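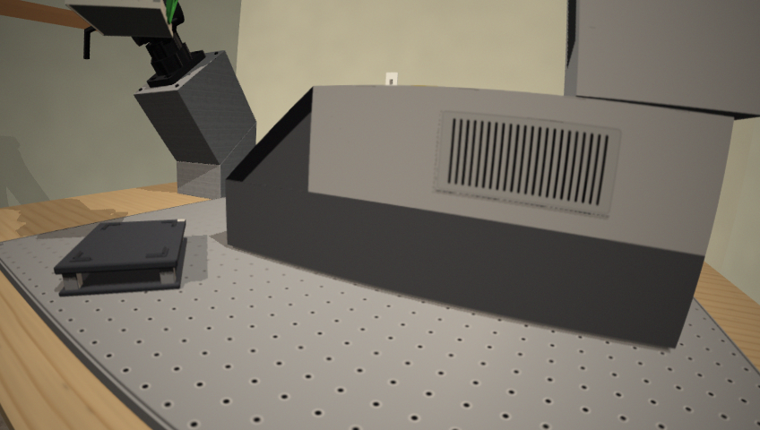 Hi all,

Sorry for going quiet on this thread, I was buried in a big run of manifold plates and only got back to the list this morning. Dragica asked me a few things about sump care and I said I'd write it up, so get a coffee, it's a long one.

Dragica Papadopoulos wrote:

> We took over a second-hand vertical mill from Mladenović in June and I'm
> having trouble with the coolant. It's a semi-synthetic, mixed at what
> I believe is 7 percent, and it smells like a drain every time we start up
> after a couple of days off. I've dumped it and refilled twice. Second
> time it went off faster than the first! Also getting a brown sticky film
> on the inside of the doors, and one of the guys has red hands.
>
> The dealer says to switch brands. Before I spend the money, has anyone
> had this and fixed it without changing fluid? We cut mostly 6061 and
> a bit of 4140. Tap water here is hard, if that matters.
>
> Dragica

OK so first thing, I would not switch brands yet. I did exactly that years ago when I had the same drain smell, paid for a full drum of something very fancy, and it stank just as bad inside of a month. The new stuff went straight into a dirty machine and picked up whatever was living in there.

And that's my guess for you too. If the second fill went off faster than the first one, then you've got a colony sitting somewhere that the dump didn't touch. On a used mill it could be anywhere: under the chip conveyor, behind the way covers, in the hoses, in the little dead corner of the tank that the pump can't reach (they all have one). Pull the tank all the way out if you can. On mine I found a layer of fines and black goo at the back that you could have planted tomatoes in.

What I do now, and have done on both of our mills:

Run a machine cleaner through the old coolant before you dump it. Most of the fluid makers sell one, and you add it to the sump and just keep working for a shift or so, going by whatever the label says. Make sure every line sees it, through-spindle too if you've got it, and the washdown gun. I forgot the gun the first time around and that hose alone was enough to bring the smell back.

Then pump out, shovel out, wipe out. Rinse with plain water, circulate it, pump that out too. Then do a rinse with a weak mix of fresh coolant so you aren't leaving bare iron wet. Then fill. It's most of a day and it is a rotten day, but I've done a lot fewer of them since I started doing it right.

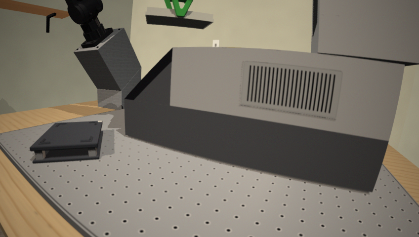

Now the concentration. You say you believe it's 7 percent, and I'd want to know how you got there. If that's straight off the refractometer, you have to multiply by the factor on the data sheet. Every fluid has its own, and for semi-synthetics it can be a good way above one. So a reading of 7 on the scale might really be 10 or more in the tank, and that would go a long way to explaining both the sticky film on your doors and the red hands. If you already did the multiplying then ignore me, but it's such a common slip that I always ask. I ran too rich for the whole first year I had my shop and couldn't figure out where all my concentrate was going.

Zero the refractometer with the same water you mix with, too, and wipe the tramp oil off your sample or you'll get a fuzzy line and end up reading whatever you were hoping for.

Hard water matters, yes. The minerals can tie up the emulsifiers, and you get scum and soft gray soap on everything. The part people miss is the topping off. Water leaves the sump by evaporating but the minerals stay behind, so even if your first fill was only so-so, it creeps up every time you add more tap water. We went to deionized for top-ups from Farnotura, they bring it out in totes. I still do the first charge with a little tap water blended in, otherwise our stuff foams like a bubble bath. Ask your supplier what hardness they like for your particular fluid, because some really do need a bit.

Top up with weak mix and never with straight water! And put the concentrate into the water when you mix, not the other way around. I have that written in marker on the wall over the drum and I still caught my nephew doing it backward last winter.
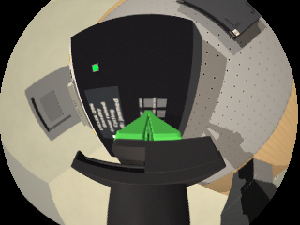 Do I need a skimmer if the mill is only running one shift?

I'd get one. The idle hours are when tramp oil does its damage, because it floats up and seals the surface, the air can't get in, and the bugs that make the rotten egg smell love that. We have a cheap belt skimmer from Brernitz on a timer, and it runs for 2 hours before the first shift, after the oil has had all night to come up. If you leave it going nonstop it starts dragging out good coolant along with the oil. An aquarium bubbler in the tank over a long weekend helps as well, costs next to nothing.

Also check where the oil is coming from. On a used machine the way lube is often set way too heavy. Ours was going through a reservoir so fast I thought we had a crack in a line. Somebody had just turned it up and left it there. Don't starve the ways, obviously, set it to what the manual calls for.

For the 6061, watch your pH. If it climbs up high you'll see staining on the aluminum, and if it drops much below where it started, the bacteria are winning. Strips are fine for this. I check pH and concentration on the same morning each week and write them on a card taped to the door, and you start to see a slide coming well before you can smell it. The same card has the top-up amounts. Boring, but I've stopped guessing.

About the hands, please take that one seriously. Get the concentration checked, get him off the machine or into proper gloves whenever the spindle isn't turning, and no shop air on wet skin or clothes. If it doesn't clear up he should see a doctor and take the safety sheet along. We had a fellow here who just put up with it, and he ended up so sensitized that he couldn't work around any of our machines.

On cost, since you mentioned money: my last full changeover on the bigger mill, with cleaner, haul-away and new concentrate, came to $2,695. That stung. But that fill has held for over 6 months now and it still smells like nothing much, where I used to be dumping all the time and calling it normal.

If you do all of this and it still goes sour, then sure, try another fluid. The Clerkness rep out our way will take a sample bottle and send back a bug count, and he didn't push me to buy anything. Worth asking whether your own supplier will do the same. Take the sample from the middle of the tank with the pump running, and don't let it sit in a hot truck.

Couple of things I'd like to know, if you write back. What way oil are you using? And is it the flood side that smells or does it come from the conveyor? Because if it's mainly the conveyor I'd start there and maybe save yourself pulling the tank.

Oh, and whoever asked last week about the drum pump that won't hold prime, check the foot valve. Mine had a curl of shrink wrap in it.

Good luck with it,
Pete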